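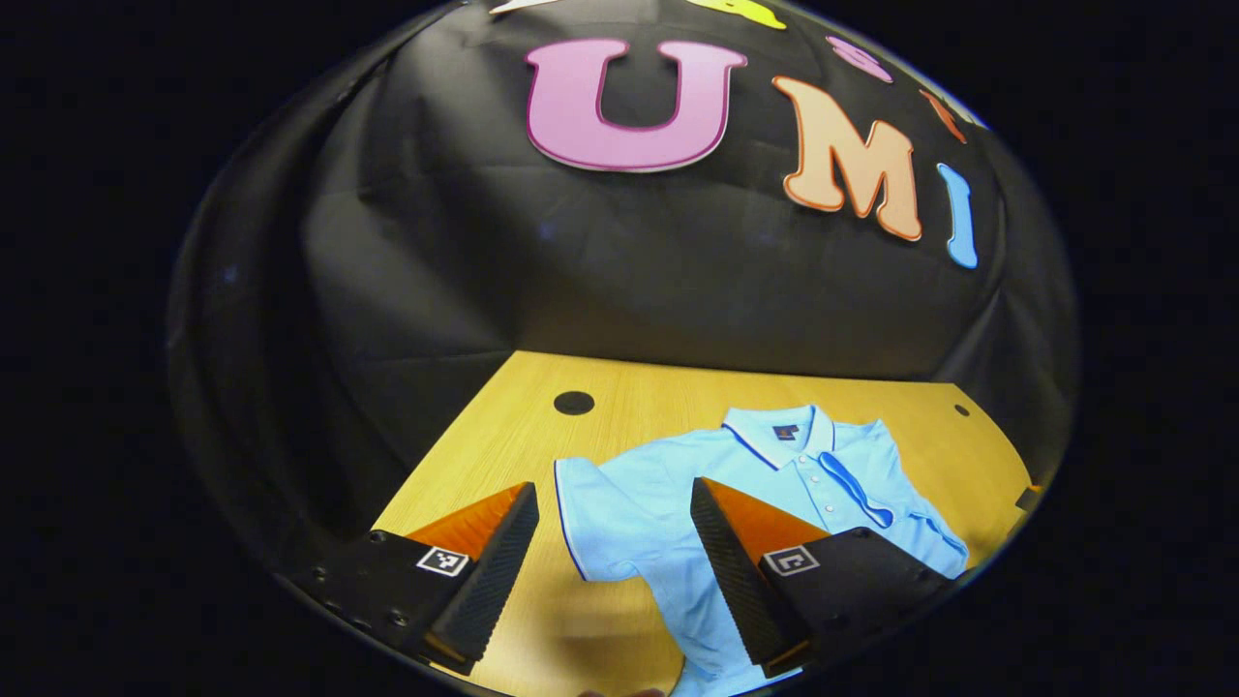 Black backdrop cloth behind a light wooden table, with cut-out letters in pastel colours

Home Shop Letters & Shapes Cloths Delivery Contact

Search the shop Go Clear

Plavier Cut-Out Letters for Backdrops

Hello, Beril Öztürkmen here. I've been selling bits for stalls, parties and children's tables for long enough to have opinions about lettering, and the Plavier letters are the ones I'd pick for a black cloth every time. I know everybody puts pastels on white, but do try them on black! The pink and the pale blue really come forward and you can read a short name from right across a hall.

Each letter is a soft colour with a deeper edge of the same sort, and then a thin white border round the outside, so they look like giant stickers. The pink U has a magenta edge, the peach-orange M has a stronger orange one, and the light blue I gets the same white trim as the rest. You don't choose the colour of each letter (sorry, I do get asked), they come as they come in the pack, but I'll swap one if you end up with two pinks side by side and it bothers you.

They're printed on 260 gsm card and cut close to the border. I wouldn't leave them outdoors overnight, and please don't laminate them, I tried it and the shine was horrible under the hall lights.

What you get in a pack
24 pieces, letters and small shapes mixed
A sheet of sticky tabs
A paper envelope to keep them in afterwards

Names and words
Tell me the word when you order and I'll make sure the letters for it are in the pack. Up to 7 letters is included in the price. Longer than that and you'll want a second pack, or just write to me first and I'll see what I've got in the drawer.

Putting them up
Hang the cloth first and let it drop for an hour or so. I don't iron mine - a few folds look fine behind bright letters and I have better things to do in June. Then I lay the whole word out on the table, and only start sticking once I like the spacing. Two tabs on the small shapes, 3 on a letter. Press on the cloth from behind with your other hand while you do it. A bit of a tilt looks cheerful, so don't get the ruler out unless you're that way inclined (my sister is).

To take them down, peel the cloth away from the card and not the card from the cloth, or you'll bend the thin ones. The I is the worst for this.

Goes with
Clollinetti black backdrop cloth, sold by the metre
Yaman sticky tabs, spare sheets
Plarimix small shapes, if you want more to scatter round the word

Postage is the same for one pack or two. Orders in before noon go out with the afternoon post, and they travel flat in a stiff envelope, so if yours arrives bent let me know and I'll send another.

Filed under: Party & Stall > Lettering > Pastels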